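4.3 Pre-run checks, two-bin cell

Complete these steps before each run and after any stop longer than 2 hours. The operator signs the Tutomeck run log at step 6.

1. Set the mode switch to HOLD. Confirm that the status line reads 327 (arm idle, brakes on).

2. Check that both bins sit flat on the work surface. Do not shim a bin with tape or card.

3. Place the test objects in the front bin only. Mix hard and soft shapes, and leave open floor between the objects and at least one wall.

4. Trace each cable from the wrist to its plug. Loops must hang free of the gripper fingers through the full range of wrist motion.

CAUTION: Do not tie a loop tighter to stop it from swinging. A short loop loads the connector when the wrist turns.

5. Run the Strickland slow cycle once at reduced speed. Keep one hand on the stop button and stay outside the marked floor line.

6. Enter the bin condition in the log. Scuffs and worn paint are acceptable — sharp edges and loose flakes are not.

NOTE: An object resting on a bin rim counts as out of bounds. If the gripper closes on it, let the cycle finish or press STOP. Never reach in to correct it by hand.

If fault 439 appears, return to step 1.
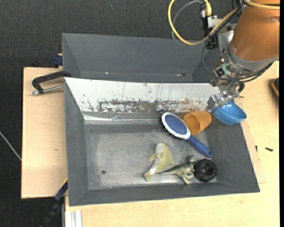
Figure 4-2. Gripper at the rim of a blue bowl, front bin loaded.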